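Home | Kitchen | Laundry | Workshop | Garden | Contact

Looking after pale worktops

Pale worktops show everything. Tea, turmeric, beetroot, the ink off a carrier bag and the ring under the olive oil bottle all turn up sooner or later. Most marks come off with very little if you get to them the same day, and the ones that don't are usually old marks that somebody has scrubbed in the wrong direction with the wrong thing.

Find out what you have

Laminate, solid surface, quartz and painted timber are all sold in white and they don't like the same treatment. If you have moved into a house and don't know, look underneath where the worktop overhangs. Laminate shows a chipboard or ply core. Solid surface is the same colour all the way through. If you are still unsure, treat it as laminate and keep to washing-up liquid and warm water until you find out.

Daily wipe

Use a well-wrung cloth and a drop of washing-up liquid, then a second cloth with plain water, then dry. The drying matters most in hard water areas. Freya Hollis, who used to write this page, kept a separate tea towel on the oven rail for it and I do the same.

Tea and coffee

Mix 2 teaspoons of bicarbonate of soda with enough water to make a paste. Spread it over the mark, leave it for 12 minutes and wipe off with a soft cloth. Don't rub with the paste on painted timber, it will dull the finish.

Turmeric and curry

Wash first, then dab with a little lemon juice on laminate only. Keep lemon and vinegar away from marble and any other limestone. What is left of a turmeric stain often fades by itself near a sunny window over a week or so.

Limescale round the tap

Lay kitchen roll soaked in white vinegar round the base of the tap, laminate only again, and take it off after a few minutes. Rinse well. Vinegar left sitting will creep into the sealant. If the sealant is already black, no amount of cleaning will bring it back. Cut it out and run a new bead.

Joins and edges

Water gets into laminate at the joins and round the sink cut-out. Once the core has swollen it stays swollen. Run a fingertip along each join every few months — a raised edge can be felt before it can be seen. Keep the kettle and the dish rack off the joins.

Heat

Use a trivet. A pan straight off the hob will mark laminate and can crack quartz. Slow cookers and air fryers should stand on a board too.

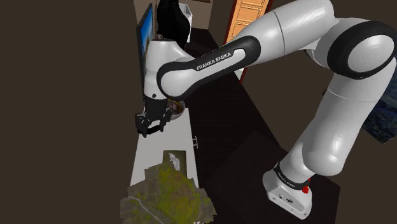 Scratches

Fine scratches in matt solid surface can be worked out with a damp white non-abrasive pad, moving in small circles and going well beyond the scratch so that the patch doesn't show. Laminate can't be sanded. Kirsty Inskip wrote in to suggest a wax repair stick in the nearest white, and it does hide a short scratch, though it needs doing again after a few months of wiping.

What to keep off it

Bleach left to stand, cream cleaner, wire wool, oven cleaner and the green side of a sponge.

Last updated: April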